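4.2 Responses of local congregations to the declaration

The declaration on equal treatment was read out in most of the member churches of the Stullosach district in June. It asked governing bodies to oppose criminal penalties for same-sex relationships abroad, and it left the question of church marriage to each congregation. Our interviews suggest that members often ran the two matters together. Several who supported the first part believed that by signing they had also agreed to the second, and withheld their names for that reason.

The district office sent out 3,000 copies of the text with a reply slip. Around 2,000 slips came back, many with remarks written in the margin. These remarks form the main source for this section, together with 18 longer interviews held in Colent and Brulance.

Figure 2. White container on a teal-green table, side view.

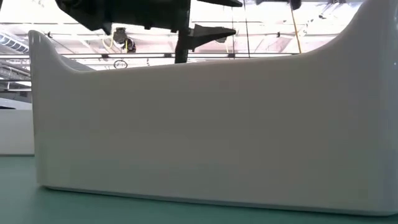
Rianne Boersma told us that she had signed at once and saw no conflict with the teaching of her church. A state that jails people for whom they love, she said, cannot claim to do so in her name, and she would have liked the sermon that Tuesday evening to say as much. She was less sure about marriage and did not wish to be pressed on it.

Her position was common among older members in Colent. In Brulance the division was sharper. Jelle Willems and Cor Kuipers both refused to sign, but on opposite grounds: the former held that a church should not address foreign governments at all, while the latter found the wording too weak to be of use. A simple count of signatures would place them in the same camp - an error made in much of the press coverage.

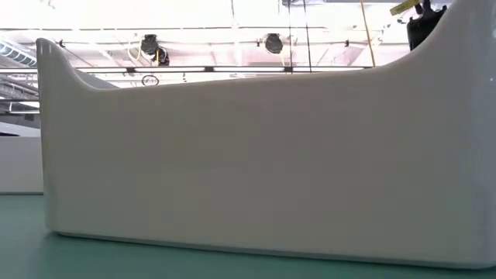
We have therefore coded refusals by the reason given and set aside those slips on which no reason could be read. Where a slip gave more than one reason, the first was used. Marloes Groen and Luuk Schouten coded the slips separately, and cases on which they differed were discussed until a single code was agreed. The results for each congregation are set out in section 4.3.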